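Right, I promised a proper write-up of the Mersha two-arm kit once we'd lived with it for a bit, so make yourselves a cup of tea, this will be a few posts.

For anyone new: we're a small linen hire business in Edton, and the dull part of our day is getting clean cloths off the table and into the right bins. Vaten do the arms and the grippers, and Sidine look after the software side. We're on the 4 month trial, which costs us £185 a month including the support line.

Setting up was kinder than I'd feared. It took 6 hours with plenty of stopping for biscuits, and most of that was me reading the same page of the booklet over and over and clamping things down the wrong way round. The support people were lovely about it and never once made me feel daft.

We started it on small cloths going into a plastic bin, which is what Sidine suggest for beginners, and I'm so glad we listened instead of diving straight into the big tablecloths!
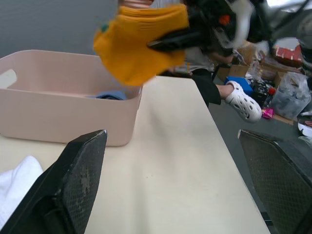

The grip pads deserve a mention too. They're a black mesh sort of thing and they do scuff with use, so do ask about spares before you sign anything. Vaten sell them in packs of nine and I rather wish they'd put a pack in the box to begin with.

Knitted things were my big worry - all those loops to snag on - and I'd say try your own fabrics before you commit. Ours have been fine so far, though I'm still nervous about anything with a fringe.

Grumbles? The arms are slower than a person, the start-up chime is far too loud at seven in the morning, and I'd love a printed guide with bigger writing. Sidine say a quieter chime is coming in the March update.

We're keeping it for the rest of the trial at any rate. Do send me your questions and I'll go through them this evening once the van's back.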